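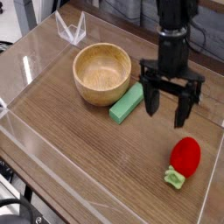 The Rovell woodturning works in Rusevville opens its doors to visitors every February, and this year I went for the morning session. Parking is behind the building, off Prurkano Street. There were 14 of us in the group, and the tour took a little under 2 hours.

It starts in the drying shed. Maple and ash blanks are stacked on racks with the ends sealed in wax, and each stack has a tag showing when it went in. Our guide said the thicker blanks stay there for 16 months before anyone touches them. The shed is not heated, so bring a coat.

Next is the lathe room, where the bowls are roughed out, set aside again, and then turned a second time to their final shape. The older lathes run off a belt and are loud. Ear protection is handed out at the door. I liked this part best and would have stayed longer, but another group was waiting.

Finishing is done upstairs. They use a food-safe oil from a supplier called Tsuji, wiped on by hand, and leave the pieces overnight between coats. Salad bowls get three coats. Decorative ones get wax on top — those are not meant for food.

The shop is at the end. Prices are fair for seconds, less so for the large first-quality bowls, where the biggest was $109. I bought a small second with a knot near the foot. Coffee was free, but the pastries were gone by 11.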